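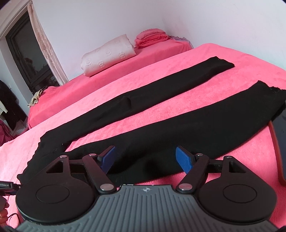 6. Care and Adjustment of the Hand-Held Gripper

This section covers the finger pads, linkage arms and disc housings of the Prurex hand-held gripper. It applies to units with serial number 2895 and later. For earlier units, use the Latari service sheet packed with the tool.

Work through 6.1 to 6.4 in order when the tool is new, after any pad change, and after a drop. For daily use, 6.1 and 6.4 are enough.

CAUTION – Unplug the USB cable before placing fingers between the pads or behind the brackets. The linkage can close without warning while the tool has power.

6.1 Inspection

1. Set the tool on a flat surface with the pads facing up.

2. Look at both blue finger pads. The textured inner faces must be free of lint, thread and hair. Knit fabric and fleece shed the most.

3. Check each pad for cuts along the edge. A cut pad will snag tights and other fine knits. Replace pads as a pair.

4. Check that the silver caps on the pivot pins sit flush. Press each one with a thumb. If a cap moves, go to 6.3.

5. Check the strip behind the pads. It must lie flat between the two brackets, with no twist.

6. Run a finger along the cable from the plug to the body. Do not use the tool with a kinked or split cable.

6.2 Cleaning

1. Brush the pad faces with the dry nylon brush from the kit. Brush from base to tip.

2. Wipe the pads with a lint-free cloth dampened with water. Let them dry for 70 minutes before the next session.

3. Remove fibers from the linkage joints with tweezers. Pull along the length of the fiber. Pulling across the joint can draw it further under the cap.

4. Wipe the gray body with a dry cloth, following the grooves.

Note: Alcohol wipes harden the pad material. Pads cleaned this way lose grip on smooth fabric and are not covered under the pad replacement terms.

CAUTION – Do not use compressed air on the disc housings. It pushes dust past the center caps.

6.3 Pivot pins and linkage

Tools needed: Chin pin driver, the small flat spacer, thread compound (supplied).

1. Open the jaw fully by hand.

2. Place the spacer between the linkage arm and the bracket.

3. Hold the arm still and turn the pin clockwise until it stops. Do not force it past the stop.

4. Back the pin off one eighth of a turn.

5. Remove the spacer and move the arm through its full travel. It should move freely, with no side play at the pad.

6. Repeat on the other arm. Both sides must feel the same. Uneven drag makes one pad arrive first and pushes the garment sideways – a common cause of missed picks on thin cloth.

7. If side play remains, take out the pin, apply one drop of thread compound and refit it. Leave overnight before use.

Replacement pins are part 405 (upper) and part 516 (lower). They are not interchangeable.

6.4 Closing check on fabric

Carry out this check on a soft surface of the kind used in normal sessions. A made bed with a fleece blanket is suitable. A bare table top gives a false result, as the pads cannot sink in below the fabric.

1. Lay a thin knit garment flat on the surface. Black tights are a good choice on a light blanket, where slipping is easy to see.

2. Plug in the USB cable and wait for the ready tone.

3. Bring the open pads to just above the widest part of the garment. The tips must face each other with a clear gap.

4. Lower the tool until both tips touch the fabric at the same time. If one touches first, level the tool and start again.

5. Close the jaw slowly. The fabric should gather into a single fold between the pads.

6. Lift by one hand width and hold for a count of ten.

7. Lower, open, and move the pads clear before shifting the garment.

8. Do the check three times at different points along the garment.

Results:

Fabric held each time – the tool is ready for use.

Fabric slips on lifting – clean the pads again (6.2). If it still slips, replace the pads.

Blanket lifted with the garment – too much downward pressure. Repeat with a lighter touch.

One pad closes late – adjust the linkage (6.3).

Jaw stops before closing – unplug the tool and look for fabric caught behind the pads. If the path is clear, return the unit to the Prurnero service desk with its cable.

Record the result and the serial number on the card inside the case lid.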